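The segment log should come before the policy
By Nazmiye Duman
26 August 2024

Most arguments I hear about manipulation software are arguments about models. Which backbone, how many layers, how long the action chunk. I have worked on the tooling side at Zema since the second year of the company, and I would like to defend a less popular subject: the program that decides where one demonstration ends and the next begins.

In March our team trained a tidying policy on 2426 demonstrations. It was polite and useless. It moved toward an object, closed the fingers a little, and stopped, as if waiting for permission. Two of my colleagues spent weeks on the loss function. Then Orhun Tuncer opened the raw segments and watched them one after another, which is dull work, and found that our splitter was cutting many of them at the moment of lowest speed. The moment of lowest speed is very often the grasp. We had taught the robot to arrive and do nothing.

I do not tell this to blame the splitter. I wrote it. My point is that we had good tools for looking at training curves and almost no tool for looking at a segment, and I think many groups are in the same position.

The problem becomes harder with the data people now want, recorded in real homes with hand-held grippers. On a laboratory bench with three blocks, a bad cut is easy to notice. On a family table it hides among everything else.

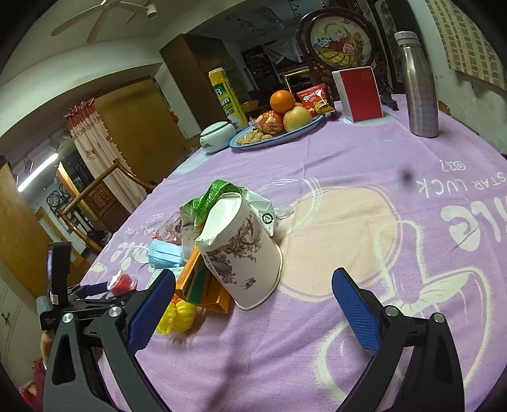

Two grippers at a crowded table, with packaging in the middle and a plate of fruit and walnuts at the far end.

Consider what a planner must settle on a table like this one. A paper bucket is upside down and leaning, with an open orange box partly under it. Is the bucket one object to be moved first, or does moving it disturb the box? The cloth itself is printed with large fruit-like shapes and lettering, and a detector may well propose a printed apple as something to pick up. There is also a real apple. With two grippers, the splitter has a further question: if one is still while the other works, has the demonstration ended or not?

My answer is that a cut should never depend on speed alone. We now use finger opening, the contact estimate and the distance between the two tools, and when these signals disagree, the segment goes to a person. About 30 percent of them go to a person. Saimi Keskinen, who pays for those hours, considers this too much, and he may be right. An automatic method that is confident and wrong has cost us more.

There is a serious objection. Larger models, some say, will learn from long uncut recordings, and boundaries will stop to matter. Perhaps they will. But someone must still choose which stretch of recording to evaluate, and that choice is again a cut – only made later, and with less attention.

So I would ask any team that starts such a project to build the segment viewer first, before the trainer, and to make it fast enough that engineers open it without being asked.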